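ACTA DE LA SESIÓN ORDINARIA DEL GRUPO DE TRABAJO DE DEMOSTRACIÓN Y TELEOPERACIÓN

Proyecto Lekton
Sede: sala de reuniones del laboratorio de manipulación, Treltent
Fecha: 14 de diciembre de 2025
Preside: Horacio Aravena, coordinador del grupo
Secretario de actas: Mawuli Kpodo

Asistentes: los miembros del grupo de trabajo, la responsable de calidad de datos y dos representantes de la empresa Lamptey, proveedora de los puestos de mando a distancia. Excusa su ausencia el responsable de compras.

Comprobada la existencia de quórum, el coordinador declara abierta la sesión y se pasa a tratar los asuntos incluidos en el orden del día.

Orden del día

1. Lectura y aprobación, si procede, del acta de la sesión anterior.
2. Estado de las grabaciones de la tarea de soportes.
3. Comparación entre guiado manual y mando a distancia.
4. Criterios de aceptación y rechazo de demostraciones.
5. Mantenimiento de los puestos de mando.
6. Revisión de la vista de muñeca en la tarea de soportes.
7. Anotación y nomenclatura.
8. Ruegos y preguntas.

1. Lectura y aprobación del acta de la sesión anterior

Se da lectura al acta de la sesión anterior. La responsable de calidad de datos solicita que en el punto relativo a la formación de operadores se sustituya la expresión «turnos libres» por «turnos asignados por el coordinador», que es lo que se acordó. Se acepta la enmienda y el acta queda aprobada por asentimiento.

2. Estado de las grabaciones de la tarea de soportes

El secretario informa de que el repositorio del proyecto contiene a día de la fecha 1824 demostraciones de la tarea de soportes, todas ellas con la trayectoria completa de la pinza y el vídeo de la cámara de muñeca. De ese total, 1000 han superado la revisión y se encuentran disponibles para entrenamiento. Las restantes están pendientes de revisar o devueltas al operador con observaciones.

El coordinador pregunta por el origen de las devoluciones. Se responde que la causa más frecuente es la duración de la pausa inicial: algunos operadores comienzan a grabar y tardan varios segundos en mover el brazo, de modo que el modelo recibe un tramo largo sin acción al principio de cada episodio. La segunda causa es el cierre de la pinza en dos tiempos, con una apertura intermedia que no forma parte de la tarea.

Se debate si conviene recortar automáticamente los tramos sin movimiento. La responsable de calidad de datos se muestra favorable en lo que respecta al comienzo del episodio y contraria en lo que respecta al resto. Entiende que una pausa del operador antes de cerrar los dedos puede contener información útil, como la espera a que se estabilice la pieza, y que su eliminación alteraría la relación entre imagen y orden.

Se acuerda recortar únicamente el tramo inicial y conservar el fichero original sin modificar. El recorte se aplicará también a las demostraciones ya aprobadas, con nueva versión del conjunto.

3. Comparación entre guiado manual y mando a distancia

El coordinador presenta la comparación encargada en la sesión anterior. Se han grabado las mismas maniobras por los dos procedimientos: conduciendo el brazo con la mano, con los motores en modo de compensación de gravedad, y desde el puesto de mando de Lamptey, con el operador situado fuera del alcance del brazo y atendiendo a la pantalla.

En el guiado manual los operadores aprenden antes y las trayectorias resultan más directas. Presenta, sin embargo, el inconveniente de que la mano y el antebrazo del operador entran en el campo de las cámaras exteriores, y en ocasiones en el de la propia cámara de muñeca. La fuerza ejercida por el operador sobre el brazo se suma además a la de contacto, por lo que el registro de esfuerzos no puede emplearse sin corrección.

En el mando a distancia el operador dispone de la misma información visual que recibirá después el modelo. Los episodios son más largos y la fase de aproximación presenta más rectificaciones, sobre todo en profundidad. Uno de los representantes de Lamptey señala que parte de esas rectificaciones puede reducirse bajando la escala de movimiento en el tramo final, función que el puesto ya incorpora y que los operadores de Treltent apenas utilizan. Se ofrece a impartir una sesión práctica.

Un miembro del grupo plantea la posibilidad de mezclar ambos tipos de demostración en un mismo conjunto. Tras un intercambio de pareceres, se considera prematuro. Se teme que el modelo aprenda dos maneras distintas de llegar a la pieza y oscile entre ambas.

Se acuerda lo siguiente. El mando a distancia queda establecido como procedimiento ordinario para la tarea de soportes. El guiado manual se reserva para la formación de operadores nuevos y para ensayos previos de posturas difíciles, sin incorporación al conjunto principal. Los episodios de guiado manual ya grabados se trasladarán a una carpeta separada, identificada como tal.

4. Criterios de aceptación y rechazo de demostraciones

Se somete a consideración el borrador de criterios remitido con la convocatoria. El texto aprobado, con las modificaciones introducidas durante el debate, es el siguiente:

a) El episodio empieza con la pinza abierta y fuera de contacto con los objetos.
b) El operador realiza una sola tentativa de agarre. Cuando el agarre falle, el episodio se conserva con la etiqueta «recuperación» si el operador lo corrige sin detener la grabación, y se rechaza en caso contrario.
c) La pieza debe permanecer visible para la cámara de muñeca hasta el cierre de los dedos.
d) Ninguna persona toca la mesa durante la grabación.
e) Al terminar, el operador retira el brazo hasta la postura de reposo antes de pulsar el fin de episodio.

El apartado b) es objeto de discusión. En el borrador se proponía rechazar toda tentativa fallida. El coordinador recuerda que en la tarea anterior, la de clasificación para Porkus, la falta de ejemplos de recuperación obligó a repetir una campaña completa. Se aprueba la nueva redacción con un voto en contra, cuyo autor pide que conste su preferencia por grabar las recuperaciones en sesiones específicas.

Los criterios entran en vigor con efecto inmediato y no se aplicarán de forma retroactiva a lo ya revisado.

5. Mantenimiento de los puestos de mando

Los representantes de Lamptey informan del estado de los 2 puestos instalados. En uno de ellos se ha detectado holgura en el gatillo que gobierna la apertura de los dedos, con la consecuencia de que la posición registrada no vuelve a cero al soltarlo. Se sustituirá el conjunto del gatillo. Hasta entonces, el puesto podrá utilizarse para formación, sin grabación de datos.

Respecto del retardo entre orden y movimiento, el secretario solicita que se registre en cada episodio y no solamente al comienzo del turno. Los representantes de Lamptey confirman que es posible mediante una actualización del programa y se comprometen a remitirla junto con las instrucciones de instalación.

Se recuerda a los operadores la obligación de comprobar el paro de emergencia al inicio del turno y de anotar la comprobación en el libro del puesto.

6. Revisión de la vista de muñeca en la tarea de soportes

Se proyecta en la sala material de la cámara de muñeca a fin de valorar si la vista ofrece al operador referencias suficientes para alinear los dedos con la pieza. Se incorpora al acta un fotograma.

El coordinador observa que los dos dedos y la pieza negra alargada se distinguen bien sobre el tablero claro, y que las franjas blancas del soporte a ambos lados de la pieza sirven de guía para juzgar la inclinación. La responsable de calidad de datos advierte de que el extremo inferior de la pieza deja de verse al llegar a los dedos, por lo que desde esta sola vista no puede apreciarse la profundidad del agarre. Propone que el operador disponga en pantalla de una segunda cámara, lateral, durante la aproximación.

Se comentan asimismo los reflejos en la superficie brillante de la pieza y la iluminación desigual de la mesa. Se acuerda ensayar una luz difusa. Se acuerda también variar entre episodios la posición de la caja negra del fondo, con el fin de que el modelo no la tome como referencia, y no limpiar digitalmente las marcas del tablero en las imágenes.
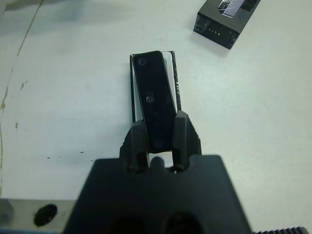 7. Anotación y nomenclatura

Se constata que los operadores describen la misma tarea con palabras diferentes, lo cual dificulta las búsquedas y el entrenamiento con instrucciones escritas. Se fijan los términos «pieza», «soporte» y «caja» para los objetos de la tarea, y los verbos «aproximar», «cerrar», «levantar», «depositar», «abrir» y «retirar» para sus 6 fases. Los operadores podrán añadir una observación libre en campo aparte.

El secretario elaborará una hoja de consulta para colocar junto a cada puesto. La corrección de las descripciones antiguas se hará por lotes, con revisión manual de una muestra de cada lote.

8. Ruegos y preguntas

Un miembro del grupo ruega que los turnos de mando a distancia incluyan un descanso intermedio, dado que la calidad de las maniobras desciende al final de la jornada. El coordinador toma nota y lo trasladará a la dirección de Treltent.

La responsable de calidad de datos pregunta por el plazo para disponer de un primer modelo entrenado solamente con demostraciones de mando a distancia. Se responde que la previsión es marzo, condicionada a la reparación del gatillo y a la instalación de la cámara lateral.

Relación de encargos

Mawuli Kpodo: recorte del tramo inicial y publicación de la nueva versión; traslado de los episodios de guiado manual; hoja de consulta de términos.
Horacio Aravena: calendario de la sesión práctica sobre escala de movimiento; ensayo de luz difusa; consulta sobre descansos.
Responsable de calidad de datos: difusión de los criterios aprobados; propuesta de colocación de la cámara lateral.
Lamptey: sustitución del gatillo; actualización para el registro del retardo.

No habiendo más asuntos que tratar, el coordinador levanta la sesión, de la que se extiende la presente acta, que firma el secretario con el visto bueno del coordinador.

El secretario, Mawuli Kpodo
V.º B.º, el coordinador, Horacio Aravena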